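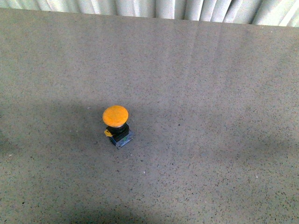
The orange mushroom button on the gray table, head camera view.

Notebook – button pressing, teleop
April 18, 2026

Back on the button today. I know, I know, we were supposed to be done with it in March and moving on to drawers by now, but the last batch of demos taught the arm a habit I don't like and I'd rather fix it before we pile anything on top. The habit: it comes in at a slant, catches the rim of the cap, and shoves. With the switch standing loose on the table like this there's nothing to shove against, so over it goes. When I went back through my own recordings, guess who comes in at a slant. Me! Pretty much every time I'm tired.

So, rules for today's demos, mostly so I stick to them myself:

Stop above the cap, fingers closed. Wait a beat. Then straight down, slow, and straight back up. No correcting sideways once I'm on the way down. If I'm off center, lift and start again, and throw the take away afterward. Don't save it "just in case" (I have a whole folder of just in case and it is exactly the folder that got us here).

Setup is the Kalteso arm with the Skeleck hand controller, same as before. I turned the motion scaling down so that a big move of my hand is a small move of the gripper. Feels like steering a boat for the first few minutes, and then it's lovely. Elias tried it with the old scaling right after me and said he couldn't believe we'd been working that way. Me neither.

Did 15 takes to warm up and tossed the lot, then recorded properly until lunch. I move the button a bit between takes, left, right, nearer the curtain, nearer me, and give it a twist so the yellow tab doesn't always point the same way. The twisting matters more than I thought it would. I trained a quick one on the first half of the morning, when I'd been lazy and only slid the thing around without turning it, and the gripper lined up very nicely with the tab and then pressed a spot well off to one side of the cap. It had decided the tab was the landmark. Fair enough, it's a bright little thing and I'd never given it a reason to doubt it.

The other thing to keep an eye on is the light. There's a big soft shadow over the left side of the table and the far side is washed out almost to white. I started out wanting to fix that with a second lamp and Elias talked me out of it – his point was that the light in here changes all day anyway, so we might as well have it in the data. I'm going along with him for now. But I want demos with the button out in the bright part as well as in the shade, and I had hardly any of those this morning, because the shady part is where my hand naturally wants to work. Note to self: bright side first tomorrow.

Tried hand guiding after lunch, for comparison. Gravity comp on, grab the wrist, push the arm through the motion. It's quicker, and the presses feel better to me since I can feel the click through the arm, which I can't with the controller. But my sleeve and half my elbow are in the head camera for most of the recording, so for anything trained on pictures it's no use. Could still be good for getting the force profile. I saved 8 of those in a separate folder, labeled, so please don't merge them into the main set (Elias, this is for you).

Total in the main set is now 2,723 takes counting the old ones, though I want to cull the slanted ones and I expect to lose more than 800. Hurts a bit! I'll write a filter on approach angle and not try to do it by eye, because by eye I'll be too kind to myself.

Evening run, new demos only: comes down much straighter. Still hesitates over the cap for too long, hovering there like it's thinking about dinner. I think that's my "wait a beat" coming back at me, since my beats got longer and longer as the day went on. Shorter pause tomorrow, or I tap a foot pedal to mark it and trim the waiting out afterward. Leaning toward the pedal. There's one in the drawer under the Oberholzer supply, if the cable's still good.

To do:
– angle filter, then retrain on what's left
– bright side demos, button turned every take
– try a strip of tape under the base for one batch and see whether the pressing changes
– ask Elias about the pedal cable
– drawers. Eventually.

Newer | Older | All entries | Search

Recent entries
Controller drift after a long session
Hand guiding the Kalteso: notes on gravity comp
Clekell gripper pads, first impressions
Why the drawer task is on hold
Renaming the demo folders (again)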